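Notebook, power bench, April
Backup supply for the bench controllers: runtime, transfer and charge behavior

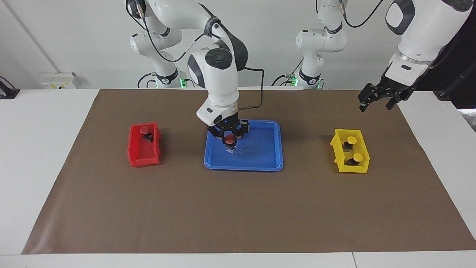 Two-arm station, brown mat on the table.

Continued from the previous entry. Two units on the bench: the old Dullberg line-interactive with sealed lead-acid, and the Avstead lithium iron phosphate unit that Shobha ordered as a possible replacement. Question is whether the Avstead can take over the controller shelf without rewiring, and what the software side needs. Rai is the monitoring daemon on the shelf host, as before.

08:40. Both units charged overnight and showing full. Dullberg self test passes. Avstead has no self test button on the front, only through the menu (Setup, Battery, Test, hold Enter). Passes. Fan on the Avstead runs all the time on line power at low speed. Manual says it should stop below a certain internal temperature and does not give the temperature.

Load is the resistive bank set to 200 W, plus the old desktop supply with active PFC as a second case. Did not run both together. Meter on the output side is the bench power analyzer, averaging set to one second. Scope on output voltage through the differential probe, trigger on the loss of input.

09:15. Runtime, resistive load, Avstead. Pulled input at the switched strip, not at the plug, so ground stays connected. Ran 49 minutes to cutoff. Display estimate at the start was well above that and did not come down to anything sensible until the last third of the run. Then it dropped in steps. Typical of a voltage-based estimate on a flat discharge curve. If the estimate is what Rai uses to decide on shutdown, we have a problem, see below.

Low battery alarm came seven minutes before cutoff. Enough for the shelf host, which shuts down in well under that. Not enough for the host plus a person walking over from the other building, which is how the present procedure is written. Emiliano owns that document.

10:30. Same test on the Dullberg. Stopped early at the low battery alarm to spare the pack, it is the original one and already weak. No runtime figure recorded. Anyone who wants one should fit new batteries first. Shahnaz has the part number in the parts sheet under Plustby, who supplied the last set.

Note on the strip: the neon in the switch stays faintly lit with the strip off and the UPS running. Checked for backfeed with the meter on high impedance and again with a small lamp as load. Lamp does not light, voltage collapses to nothing. Leakage through the filter capacitors only. Writing it down so that it does not get chased again.

11:10. Transfer. Ten pulls each on resistive, ten each on the PFC supply, random phase. Avstead on resistive is clean, the output gap is short and the inverter picks up in phase. On the PFC supply there is a visible sag in the first half cycle after transfer and one click from the relay that I do not hear on resistive. The supply rides through every time. The 12 V rail was on the second scope channel and does not move enough to measure against the ripple.

Dullberg has a longer gap and a stepped output waveform on battery. The PFC supply complains audibly and draws a higher peak current. Still rides through. Known behavior.

Scope captures are in the shared folder, same naming as last time. The first two Avstead captures have the probe at the wrong attenuation, multiply accordingly or skip them. Lăcrămioara asked for the raw data and not screenshots, so both are there.

12:50. Recharge after the full discharge. Avstead goes to constant current at once and the fan goes to high speed. Loud enough to be annoying at a desk. Input draw with the resistive load still attached reached up to 200 W above the load figure, then tapered near the end. Matters for the branch circuit, because the shelf strip shares a breaker with the two soldering stations and the hot air. I would not put the Avstead there without moving one of them. Ask Rajeshwari which breaker has room, she did the panel labels.

Two things the charge current setting does not do: it does not survive a battery test, and it does not survive a full power-down. Both times it went back to the default. The setting is in the menu only, I can find no command for it over USB. Firmware is what it came with, no update attempted.

14:20. Communications. Plugged USB into the shelf host. Enumerates as a HID power device, and Rai picks it up with the generic driver after a restart of the service. Fields that come through: line status, battery charge, runtime estimate, load percent, output voltage. Battery temperature is present but stuck at one value throughout, including during the recharge. Treat as absent.

Charge percent lags. It sat at full for the first part of the discharge and caught up in jumps. The low battery flag is reliable, it came at the same moment as the audible alarm in both runs where I let it get that far.

Changed the Rai config on the test branch as follows:
shutdown trigger: low battery flag, or elapsed time on battery, whichever comes first
runtime estimate: logged, not used
charge percent: logged, not used
poll interval: unchanged

Forced shutdown tested once with the config above and the elapsed timer set short. Host went down cleanly, UPS output stayed on, UPS did not cut output afterward. The kill-power command is accepted and ignored. Result is that if line power returns before the pack is empty, the host stays off until someone presses the button. On the Dullberg this works. Tried the command with and without the delay argument, same outcome. Need to look at whether the generic driver sends the right report, or whether the unit wants the return-delay set first.

15:45. Cold start from battery with no line input: Avstead starts, needs a long press. Dullberg does not start this way, as documented.

Left as follows. Avstead on the bench charging with no load. Dullberg back on the shelf, cables as they were. Test branch not merged.

Open:
kill-power command, capture the USB traffic and compare with the Dullberg
breaker for the recharge load (Rajeshwari)
shutdown procedure text (Emiliano)
repeat the runtime at half load
fan, ask the supplier for the threshold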